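3.2 Reading order in the anthology issues

The second part of the study looks at how readers follow a story when it is split between several short comics in one volume. The material was the Cludberg run of anthology issues, in which a single event – the siege of the harbour city of Adine – is told through separate tales by different writers and artists. Each tale has its own lead character, and the villain of the main series, Hutchins, appears in most of them for only a page or two. The printed order does not match the order of events, and no dates are given in the captions.

Readers were recruited through the lending library at Loltcombe. Of the 331 who returned a form, 304 had finished the whole volume and were kept in the analysis. Each was asked to place 9 key events in the order in which they happened, and to name the page or panel that had guided each choice.
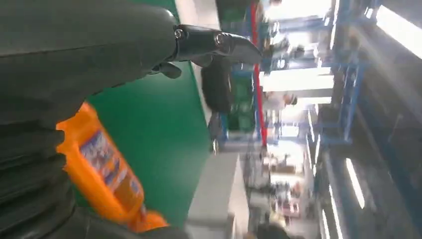 Figure 4. Gripper and orange bottle.

Most errors fell at the joins between tales. Readers tended to assume that a new tale began where the last one ended, even when the opening page showed the sea wall still standing and the previous tale had closed with its fall. Ramadan's earlier work on serial comics describes the same habit in weekly strips, where it does little harm as printed order and story order are usually the same. In the Cludberg volume the habit led readers to place the escape from the lighthouse after the surrender, although the lighthouse keeper is seen at the surrender in a borrowed coat.

Colour had a stronger effect than dialogue. The night scenes share a narrow range of blues across all the artists, and many readers grouped these scenes together on that ground alone. A smaller group of 43 readers relied mainly on what the characters said. They made fewer errors in the middle tales but were often misled by Hutchins, who lies about the day of the siege in his longest speech.

We do not take this to mean that the volume is badly arranged. Several readers wrote that the uncertainty suited a story about a city under attack, and Mohcine Ramadan, who read the forms a second time on 4/11/24, marked such remarks as approval. The two readings of the forms differed in a few cases only, and these were settled by discussion. 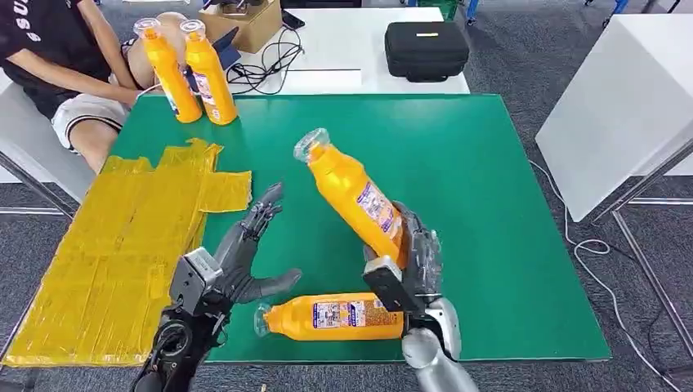 3.3 Recall of minor characters

The same forms were used to test whether readers could link a minor character to the correct tale. Characters who appeared in more than one tale were left out of this test, as were those without a spoken line.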